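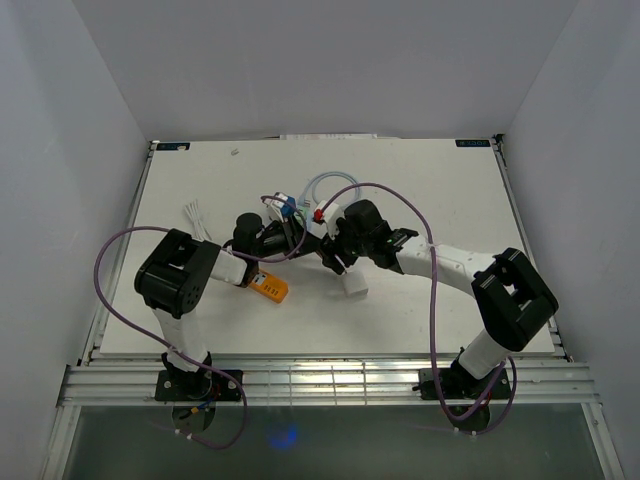 ## 4.3 Stall detection during two-arm connector work

The policy described in Section 3 has one habit that cost us most of August. When a connector doesn't seat, the policy neither backs off nor pushes harder. It holds both grippers close together over the board, makes a series of very small corrections, and reports high confidence in all of them. An observer who walked in at this point would think it was doing delicate work. We thought so too, for longer than we would like to put in print.

We call this a *stall*. A stall is a stretch of an episode in which the arms keep receiving fresh commands and the state of the task doesn't change. Stalls are easy to miss with the usual measures. Commanded velocity stays above zero, tracking error is small, and the action likelihood under the policy often goes *up*, presumably because the training data is full of people hovering over a connector while they decide what to do next. The policy has learned to hover from experts.

**Training data.** The Pulus set holds 3,631 teleoperated episodes recorded at our Prastmont site, all on the same two-arm cell. Operators were asked to work at a normal pace and to keep going if they fumbled. They followed the second instruction with some enthusiasm. Earlier versions of the set had been trimmed to remove pauses and failed attempts, and policies trained on the trimmed data stalled less but recovered almost never, having never seen anything go wrong. We restored the untrimmed episodes and accepted the hovering that came with them.

**Work cell.** Figure 4 shows the cell in use. Both arms are mounted on the near rail and reach inward, so the grippers share a small patch of the white board in the middle. The layout gives each arm a good approach to the center and gives the two of them every opportunity to get in each other's way. Parts lie directly on the board. We don't use fixtures, on the theory that a method which needs a fixture should be compared with other fixtures.

The clutter matters for what follows. Loose wires and a looped cable change the image a great deal when they are nudged, and the change has little to do with progress. A small connector block can go from unmated to mated while changing hardly any pixels at all. Any stall detector that measures motion in the image will be delighted by the cable and indifferent to the connector. Our first one was.

### 4.3.1 The Flirerell score

Flirerell replaces image motion with a learned estimate of how far apart two moments of an episode are in task terms. Given an observation from the present and one from a few seconds earlier, a small network predicts the number of demonstration steps a human operator would need to get from the earlier one to the later one. The network is trained only on pairs drawn from the same episode, with the time order sometimes reversed so that it must also learn to say "you have gone backward."

During execution we compute the score over a sliding window. If the predicted progress stays near zero while the arms are still being commanded, the window is marked as stalled. Three details turned out to matter more than the network did:

- Windows are compared only when both grippers are inside the shared area. An arm waiting its turn at the side isn't stalled, it's polite.
- Gripper opening is passed to the network as a separate input. Without it, a grasp that had slipped off a part looked the same as a grasp that hadn't, at least from the fixed camera.
- The score is clipped before averaging. One confident wrong prediction otherwise erased several correct ones, and the cable supplied confident wrong predictions freely.

When a stall is marked, the controller retracts one arm by a short fixed distance, lets the other hold its position, and hands control back to the policy. The retraction is not learned. We tried a learned version and it found that the safest retraction, under our loss, was none.

### 4.3.2 Evaluation

We ran 186 trials on held-out part placements. Each trial was started by an operator, who then watched with a hand near the stop button and marked any stall by pressing a pedal. An operator's mark and a detector's mark were counted as the same event if their intervals overlapped. A trial ended when the connectors were seated, when the operator stopped it, or when a stall had run for 15 seconds with no recovery.

With the full method, 19 trials ended in an unrecovered stall. We looked at every one of them. The largest group involved parts that had rolled or been pushed under a wire bundle, where the overhead structure of the scene gave the network little to work with and the retraction merely tugged on the wires. A second group consisted of trials in which the detector was right, the retraction was reasonable, and the policy went straight back to the same pose. It did this with no visible embarrassment, sometimes repeatedly.

The remaining cases are harder to classify. In several, the two operators who reviewed the recordings disagreed about whether a stall had happened at all – one saw hovering, the other saw care. We left the original pedal marks in place, which favors whoever was on shift.

We also tested the detector on recordings from Athumani, a cell with the same arms but a different board and different lighting. Without retraining, it marked almost everything as a stall, including episodes that finished cleanly. Rescaling the score against a handful of local demonstrations fixed most of this. We report the unscaled result anyway, as a caution to readers who were about to skip the rescaling step.

### 4.3.3 What the score doesn't measure

Flirerell estimates progress against the demonstrations, and the demonstrations have opinions. Operators nearly always dealt with the left-hand part first. A policy that starts on the right is therefore scored as slow, even when it is doing well, and the detector is more likely to interrupt it. We could have balanced the data by mirroring the episodes, but the cell is only approximately symmetric and the mirrored versions taught the network about a cell we don't own.

Nor does a good score mean a good connection. The network sees a part in place and is satisfied. Whether the contacts have met is a separate question, and we treat it separately in Section 4.4, with an electrical check and lower expectations.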